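How to hold on to a one-goal lead when your team is playing badly

I coach the over-30s side at Lutport, and if you've ever watched us you'll know we're experts at this. We score early, we fall apart, and then we spend most of an hour clinging on! So I thought I'd write down what we do in those games, in case you coach a team like mine and can't sleep after a lead either. 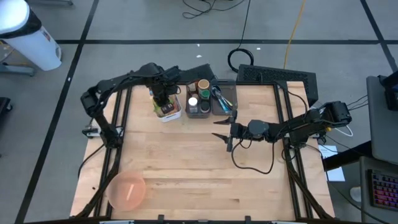
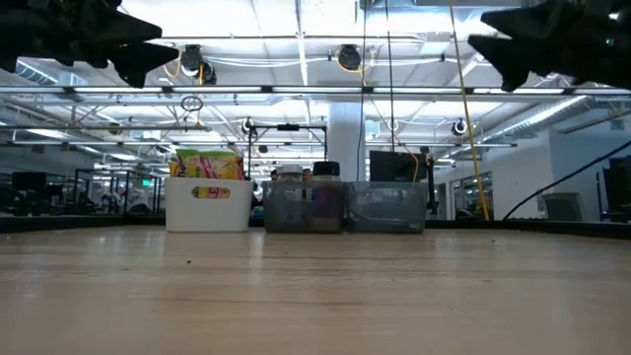 Small items in a white basket, and a snack bag sticking out of a white bin.

Okay, so first step: admit it's going badly. Sounds silly, but I've stood on the touchline shouting "keep playing!" at a team that hadn't strung three passes together since kickoff. Once you accept that the pretty stuff is off for the day, you can start making decisions.

Step two is to bring the back line and midfield closer together. When my players get nervous the defenders drop off toward their own goal and the midfielders keep chasing, and suddenly there's a hole you could park a bus in. I give one person the job of calling the line. For us that's Leidy Huaranga, who plays center back and has the loudest voice in the league (I've been told you can hear her from the parking lot). She calls "up" every time the ball goes backward, and everybody moves, even if they think she's wrong. We can argue later.

Step three, pick a side. We stop trying to play through the middle and send everything down whichever wing has our fresher legs. If we lose it out there, fine, it's a throw-in or a long run for the other team. Against Gerkari in March we must have put the ball down the left thirty yards from their corner flag all second half. Ugly as anything, and we won 1-0.

Step four is substitutions, and this is where I used to mess up. I'd save them for the last few minutes as a time-waster. Now I make the first one as soon as a midfielder stops tracking back, whatever the clock says. Watch for hands on hips after a turnover. Put on somebody who likes running more than they like the ball, and tell them one thing only. If you tell a sub 5 things on the way on, they'll remember your face and that's it.

Step five: slow down your restarts, but legally. Walk to the throw-in, let the right person take it, let the keeper look around before a goal kick. Don't kick the ball away, please. We had a player booked twice for that, and hanging on with ten is no fun at all.

You can practice all of this too. Mark out half the field and play eight defenders against ten attackers, with the eight a goal up. Run it in blocks of 5 minutes. The defenders get a point for every block they survive, and the attackers get three if they score. My assistant Tihomir Golob likes to throw in a bad call halfway through, just to see who loses their head (usually me).

One more thing, on talking to the team afterward. After a scrappy win I say well done, hand out the oranges and leave the list of mistakes until the next practice. They know they were bad. Let them enjoy the drive home, and get your cones out next time.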